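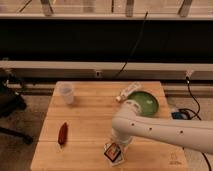
Petit sachet carré sur le plan en bois

Essai Jirano – questions fréquentes

C'est quoi le produit testé ?
Un gel de plaquettes pour les plaies lentes à cicatriser. Pas de cellules souches.

Qui peut participer ?
Adultes jusqu'à 78 ans, plaie ouverte depuis plus de deux mois. 70 places.

Combien de visites ?
Une par semaine, le mercredi. Prévoir une heure, parfois plus

Je prends des anticoagulants ?
A signaler avant – le Dr Martinelli décide au cas par cas.

Et les résulats ?
Pas avant février. Envoyés par courrier.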